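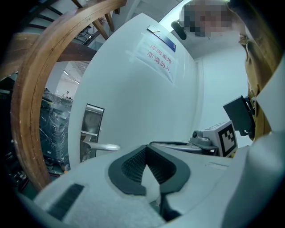
## Plano de saúde novo da empresa: franquia alta ou mensalidade alta?

**tegwen_sayce** escreveu:

Pessoal, preciso de ajuda porque estou há três noites olhando a mesma planilha e já não enxergo mais nada. A Brekwood (onde trabalho) trocou de operadora e agora temos que escolher até sexta entre duas opções. Na primeira pago 400 reais por mês e quase não tem coparticipação. Na segunda a mensalidade cai para 70, mas aí eu banco uma parte de cada consulta, de cada exame, e a internação tem uma franquia que me deu até dor de barriga quando li.

Tenho 28 anos, não tomo nada de uso contínuo, vou ao médico duas vezes por ano quando muito. A conta fria diz para pegar a barata. Só que minha mãe operou a vesícula do nada no ano passado e eu vi a papelada daquilo. Quem já passou por essa escolha, como decidiu?

---

**ieuan.jenkins** escreveu:

Pega a barata e guarda a diferença numa conta separada, todo mês, sem mexer. Eu faço isso desde que entrei na Larker e já tenho um colchão que cobre a franquia inteira. O dinheiro é meu. Se eu não fico doente, continua sendo meu! Na outra opção ele vai embora e pronto.

---

**Alois Hofstetter** escreveu:

> guarda a diferença numa conta separada

Bonito no papel, Ieuan. Quantas pessoas você conhece que guardam mesmo? Eu tentei. No quarto mês o carro quebrou e a continha virou embreagem. No sétimo me apareceu uma hérnia e eu parcelei a franquia no cartão, com juros. Foi a cirurgia mais cara da minha vida e olha que eu tinha plano.

Tem outro ponto que vejo pouca gente comentar: quando cada exame custa, você começa a pular exame. O médico pediu ressonância, eu pensei "ah, deve passar", e fiquei dois meses mancando por economia. Burrice minha, claro, mas o plano é desenhado para a gente pensar assim.

---

**ieuan.jenkins** escreveu:

Alois, mas aí o problema foi a embreagem, não o plano, hahaha. Brincadeira. Entendo o que você diz sobre pular exame, só acho que o contrário também acontece. No meu emprego anterior ninguém pagava coparticipação e o povo ia ao pronto-socorro por causa de espirro. No reajuste seguinte a mensalidade subiu 17 por cento para todo mundo, inclusive para mim que não tinha ido nem uma vez. Alguém paga essa conta.

---

**iolo_bevan** escreveu:

Trabalhei um tempo no financeiro de uma clínica (não vou dizer qual) e queria meter a colher nessa história do espirro. O que pesava nas nossas faturas eram as internações longas, UTI, medicamento oncológico, prótese. Consulta de espirro era troco. Você pode cobrar coparticipação de todo mundo e assustar o pessoal da gripe, que o grosso do gasto continua lá, porque quem está internado não escolhe ficar menos internado.

E tem o preço em si. O mesmo exame de sangue saía por valores completamente diferentes dependendo do convênio, e não tinha lógica nenhuma que eu conseguisse explicar. Perguntei uma vez ao meu chefe de onde vinha a tabela e ele respondeu "da negociação de sempre". Ok então.

Tegwen, respondendo você de verdade: procura no contrato se existe **teto anual de coparticipação**. É a linha mais importante do documento inteiro. Com teto, a opção barata tem um pior cenário conhecido e dá para decidir com calma. Sem teto eu não assinaria.

---

**tegwen_sayce** escreveu:

Iolo, obrigada!! Fui atrás. Tem um teto para consultas e exames, mas a internação aparece numa cláusula separada, com um asterisco, e o asterisco manda para um anexo que não veio no PDF. Escrevi para o RH agora há pouco e me responderam que "o anexo está em atualização". Eu tenho que escolher até sexta e o anexo está em atualização.

---

**Alois Hofstetter** escreveu:

Pede por escrito. E-mail, não pelo chat da empresa. E se não vier até quinta, eu escolheria a cara e trocaria na próxima janela. Descer de plano costuma ser fácil, subir às vezes traz carência.

---

**eero.v** escreveu:

Eero Vainio aqui, leio bastante e escrevo pouco. Discordo um tanto do Alois nessa da troca: no meu caso foi o inverso, para subir não me pediram nada e para descer tive que esperar o aniversário do contrato, em março. Varia demais de um contrato para outro, então pergunta isso também no mesmo e-mail.

Outra coisa, olha a rede antes de olhar o preço. Quando a Griffiths mudou nosso convênio, o plano novo era ótimo na tabela e o único hospital credenciado perto de mim ficava a quase uma hora de ônibus. Minha esposa estava grávida. Acabamos pagando a pediatra por fora, porque ela não aceitava, e o tal plano ótimo virou o mais caro que já tivemos.

---

**ieuan.jenkins** escreveu:

Concordo 100% com o Eero na rede. E com o Iolo no teto, vá lá. Mantenho minha posição com teto e com disciplina. Sem um dos dois, retiro o que disse.

---

**Alois Hofstetter** escreveu:

Vou imprimir isso e colar na geladeira. O Ieuan retirou alguma coisa.

---

**iolo_bevan** escreveu:

Só completando: se vier o anexo, vê se a franquia é **por internação** ou **por ano**. Já vi gente confundir e tomar duas no mesmo semestre. E confere se o pronto-socorro com observação de mais de 12 horas conta como internação, tem contrato que conta.

---

**tegwen_sayce** escreveu:

Voltei com novidade! O anexo chegou (pedi por e-mail e copiei minha gerente, dica do Alois funcionando). A franquia é por internação e não tem teto anual. Então são duas internações, duas franquias, três internações, três franquias... Fiz a conta com duas e fechei o arquivo.

A rede é igual nas duas opções, o hospital Sorkberg está nas duas e fica do lado de casa. Estou quase indo na cara por um ano, mas meu namorado acha que é exagero para alguém da minha idade e quer que eu faça como o Ieuan. Hoje à noite sento com ele e a planilha.

---

**ieuan.jenkins** escreveu:

Franquia por internação e sem teto? Vai na cara. Fala para o teu namorado que fui eu que disse.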